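Folding on a Hard Surface

A shirt that will lie flat in a drawer is decided in the first few seconds, before any fold is made. The cloth has to be opened, the hem found and the sleeves cleared. Most households skip this step and fold whatever shape the garment happens to have.

The surface matters as much as the method. Stone and marble-effect tops let cotton slide, and a bed does the opposite: it grips the underside and moves with the hands. Keep one basket within reach, and one corner for finished pieces.

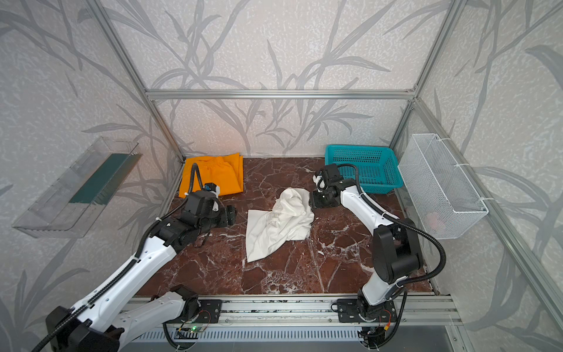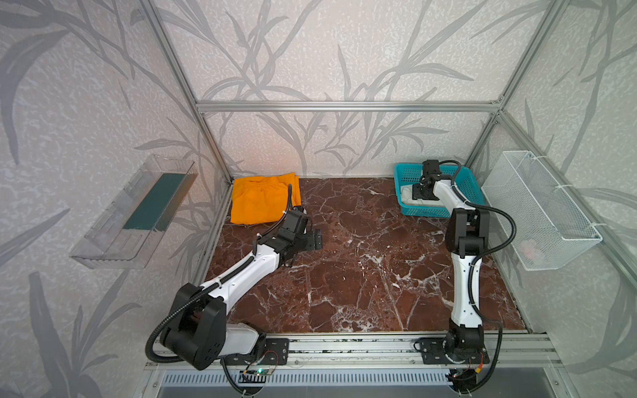
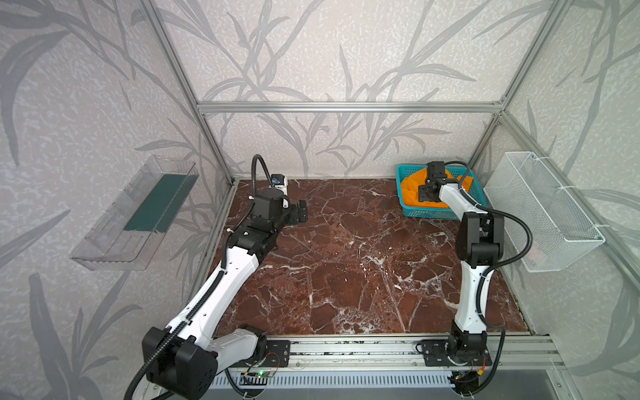
Kwok-wai Wu disagrees about the surface. A slick top, in Wu's view, suits jersey and little else; linen creeps while the second sleeve is being turned in, and a cotton towel laid underneath gives a straighter edge.

The objection holds for linen. For a knit shirt, the sequence is short. Lay it face down with the collar away from you. Turn each side in to the middle of the shoulder, sleeve included. Bring the hem up to the collar, then fold once more. Press from the center outward with a flat palm and let the air out before stacking.

Stacks should stay low. At six shirts the bottom one begins to take a crease from the one above, and pulling it out disturbs the rest. A basket with perforated sides is adequate for carrying, provided the folded pieces go in on edge. Fabric left in a heap overnight will need steam at the collar and placket before it can be folded again.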